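From: Jussara Portela
To: teleop-teaching list
Subject: Re: [teleop-teaching] hanging tasks, and how slow is too slow?

Hi Haoran, hi all,

Sorry for the slow answer, May got away from me. I read your message on the train home to Drorside and then read it again at my desk, and I think you and I have been stuck on the same stair. I'll quote the part I'm answering and then ramble for a while, so get some coffee.

Haoran Wan wrote:
> We have started collecting demos for a hanging task (cup onto a hook)
> and I'm finding that my operators are good at the grasp and bad at
> everything after it. They get within a finger's width of the hook and
> then hover there, twitching, for ages. When I train on those episodes
> the policy learns to hover too. We tried telling people to go faster
> and they just missed faster.
>
> Two questions. Do you trim the hovering out, or throw the episode
> away, or keep it? And do you teach by moving the arm by hand or by
> remote control for this kind of thing? With hand guiding I get nice
> smooth paths but my own arm is in every picture.
>
> We're also arguing about whether a wrist view is worth the trouble.
>
> Haoran

Oh, the hovering. I know it so well. Our first batch for Issahaku (that's what we call our put-things-on-pegs set, after the street the old lab was on) was nearly 700 demonstrations, and when I finally sat down and watched them back with a cup of tea I could have cried. Lovely grasps, lovely lifts, and then this long nervous shimmer in front of the peg. It was my own driving in a good part of it, too, so I had no one to be cross with.

What helped us most was changing where people look. A new operator stares at the mug, because the mug is the thing they're carrying and they don't want to drop it. But once it's in the fingers you can more or less forget the mug as an object and think only about the opening in the handle and the tip of the peg. So I now have people practice with the arm parked in front of the tree, saying out loud where the peg tip is relative to the handle: higher, lower, toward me, away. It feels silly for the first few minutes. After that they line up well before they get close, and the last stretch becomes one calm movement with a little drop at the end.

The other thing is to let go of the idea that you must arrive perfectly. Come in a touch high, get the peg through the handle, lower until the weight is taken, and only then open. If people try to make the handle meet the peg at exactly its final resting place they'll twitch forever. And please have them pause after opening, and back straight out before they swing away! I lost so many good episodes to somebody hooking a finger on the handle while retreating, happy that they'd finished.

I'm putting a few pictures in, mostly so you can compare the layout with yours. We use the small wooden tree on a bare table, with one camera on the stand at the back, and there's a view from down at the gripper as well, which bears on your last question.

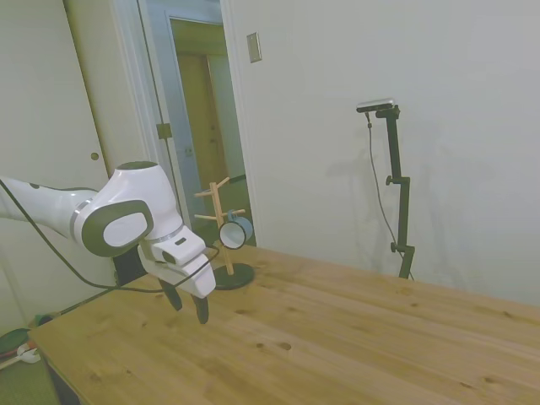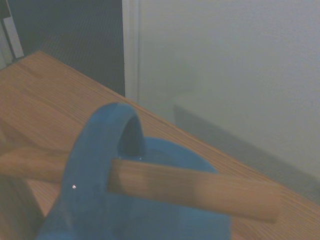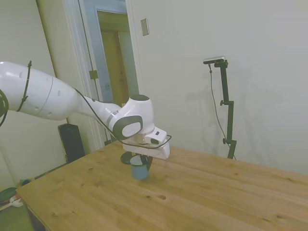
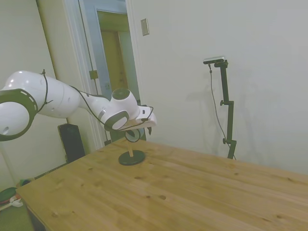 Mug tree task on the pine table. The second picture is the close view from the gripper, with the rod through the blue handle.

Now, your questions in order, or near enough.

Trimming. We tried cutting the hover out and I don't recommend it. You get a jump in the motion where the cut was, and the policy makes of that whatever it likes. What we do at Gallar now is sort the episodes into 2 piles. If the operator hovered but every correction was going somewhere (a bit left, a bit up, then in), we keep it whole, as I'd like the arm to have seen what recovering looks like. If it was only trembling in place, out it goes. I used to feel guilty about throwing work away, and then I compared one training run with the trembling ones and one without, and I stopped feeling guilty. The second arm was so much more decided. It still missed sometimes, but it missed like somebody who meant to get there.

I also cap it in the session itself. If a person has made 3 tries at the peg and isn't on, they stop, put the mug down, shake out their hands and start a fresh episode. It saves a lot of sorting later and it's kinder to people. Tired operators teach a tired arm, and you can hear it in the room before you see it in the data — everybody goes quiet.

Hand guiding or remote. For this I'm firmly on the remote side now, though I came to it late and grumbling. I love hand guiding for wiping, pouring, anything where the shape of the path matters, and I still show newcomers the peg motion by hand once so that their shoulder understands it. But for the recordings we drive from a distance. Partly it's what you say about your arm being in the pictures. Partly it's that when you hold the robot you're cheating a little without knowing it: you feel the handle touch the peg, and you lean your head around to peek, and none of that reaches the policy. If the operator has to do it from what the cameras see, then at least you know it can be done from what the cameras see.

Which brings me to the wrist view. Yes, please bother with it. I'd say the stand camera tells the arm where it is in the room and the wrist one tells it whether the thing is going to go on. For a lot of the approach they say the same thing, but in those last moments the gripper can cover half of what the stand camera would like to look at, and then you're driving on hope. The close view is soft and odd and takes getting used to, and your operators will complain (mine did, for 2 whole weeks, and one of them still does). Do check that the handle and the peg are both in view at the moment of hanging. I once set ours up so that it had a gorgeous view of the grasp and then nothing useful afterward, and I had to redo all of it.

A few smaller things while I'm at it. Start the mug in many places and turned many ways, more than you think you need, and move the tree a little between episodes too, otherwise you'll have taught one very good trick. Tie your cables along the arm with slack at the wrist and run it through the full turn before anyone records. Pick one peg per batch and write down which one. We didn't, and the Bedon set has a stretch in the middle where I simply can't tell whether an operator missed the top peg or was aiming for another one all along.

I'd be glad to swap a handful of episodes with you if your people are allowed. I'm especially curious what your hook does, being fixed, because our tree can shift when it gets bumped and I suspect that's been teaching the arm a gentleness it wouldn't learn otherwise. Or else it's been teaching it to shove. I go back and forth on that.

Has anyone else on the list tried slowing the controls down only near the peg? We have it half built and I can't decide if it'll help or just give us slower trembling.

Warmly,
Jussara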